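Home | Food | Rooms | Garden | Back issues

Filed under: Kitchens & Cleaning

A small fridge deserves a proper wash

Loukia Athanasiadis has managed the rental rooms at Gandell for six years. The building has 66 of them, and every room has its own small refrigerator. Each May, before the summer tenants arrive, they all get washed.

"People wipe the shelf and close the door," she says. "The floor of the fridge is where everything ends up. Milk, onion skin, soy sauce."

Her method is short. Take out whatever lifts out and put it in the sink. Mix two tablespoons of baking soda into a quart of warm water. Start at the top of the compartment and work down, then get low and do the floor last – the back corners take longer than the rest put together.
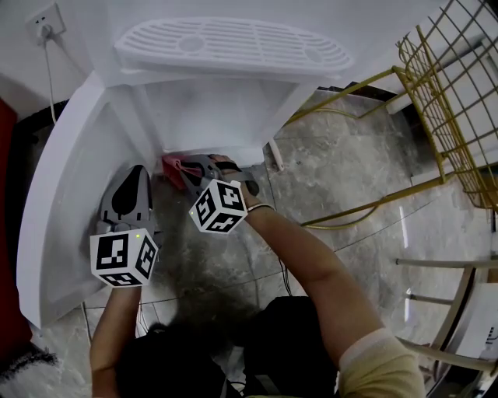

Working a pink cloth toward the back corner of a small white refrigerator.

Athanasiadis likes a thin cloth for this part. Sponges are too thick for the corners, she says, and paper towels fall apart. She buys cloths in packs of 40 and washes them hot, without fabric softener.

The door comes next. The liner on a small fridge often has a raised rim, and crumbs collect along it. Pornthip Thepsuriya, who rents a room on the second floor, goes over hers with an old toothbrush and then a damp cloth. She does it once a month and spends roughly ten minutes on it.

Gaskets get plain soapy water and a dry towel. Bleach is not used at Gandell. Leave the door open for half an hour before the food goes back in.

Contact us | © Trerkaton Magazine | Back to top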